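Hand-held gripper build, second progress report
2022-02-08
By Lalit Goel

14 shares | 2 comments

This report covers the work done since the grant was renewed in August. It follows the same order as the application, with money near the end.

The aim has not changed. We are building a low-cost pair of hand-held grippers that a person can use to carry out household jobs, with the movements recorded so that a robot arm can later be taught from them. The arm itself, which we call Mekis, is being put together separately in the workshop at Datlow and is further behind. Most of what follows is about the grippers.

Fingers and jaws

The first jaw design was too stiff. It held a mug well enough but pushed anything soft out of the way before it closed. Joyce Muli redrew the linkage over the autumn and we printed the parts again in a tougher filament. The new jaws close evenly and can be squeezed for a long session without the hand getting sore, which was the main complaint from people who tried the old ones.

We lost two weeks to a batch of finger pads that cured badly. They peeled at the corners and had to be thrown away. The replacement batch was fine, and Joyce has written up the mixing times so that we don't repeat the mistake.

Markers

Each gripper carries a printed marker cube, which is how its position is worked out afterwards. The early cubes were glued on and came off when knocked. They are now screwed to a small bracket. A cube can be changed quickly, and it goes back in the same position each time, so we don't have to recalibrate after a swap.

Glossy paper gave us trouble under ceiling lights. We now print on matt card and have had fewer lost readings, though strong light from one side is still a problem.

Trials in the room

We moved from the bench to a furnished room at Skedow for the trials. The bench tests told us the grippers worked, but a bench has no sofa to reach over and no one walking past.
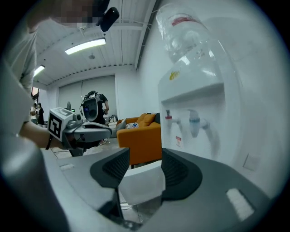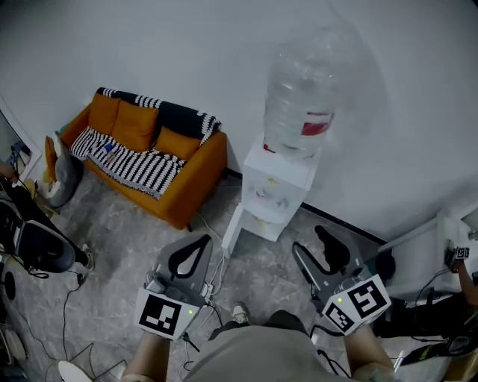

Hand-held grippers with marker cubes in the trial room, with the orange sofa and water dispenser.

We have kept 189 recordings from these trials. Around 10 hours of material went into them, counting the takes we rejected. Most of the rejected takes were lost when a hand or sleeve covered a marker for too long. The rest were cable faults, mainly a plug working loose at the gripper end. We have added a clip to hold the plug and will see how it lasts.

Working with more than one person in the room went better than expected. The software mixed up two people's grippers early on, when both sets used the same marker numbers. Each set now has its own range and the fault has not come back.

Software

Fan, our playback program, now reads recordings from both hands and lines them up in time. It is slow. A long recording takes far longer to process than it did to make, and we would like to fix that before collecting much more. It also still needs someone to mark the start and end of each task by hand.

Money

Spending is within the agreed amount. Printing and fixings cost less than planned. Cables and connectors cost more – we bought cheap ones first and then had to buy them again. I ask that the underspend on printing be moved across to cover this. Receipts are in the folder shared with your office.

Next steps

The next job is to fit the same jaws to Mekis and check that it can hold what a person can hold with the hand-held version. Joyce is drawing the wrist adapter now. After that we will choose a small group of tasks from the recordings and try them on the arm, starting with picking up and putting down.

The arm's shoulder joint is the main risk to the timetable. The present gearbox has too much play in it, and a better one will take time to arrive. If it is late we will carry on with recording and playback, and I will let you know before the next payment is due.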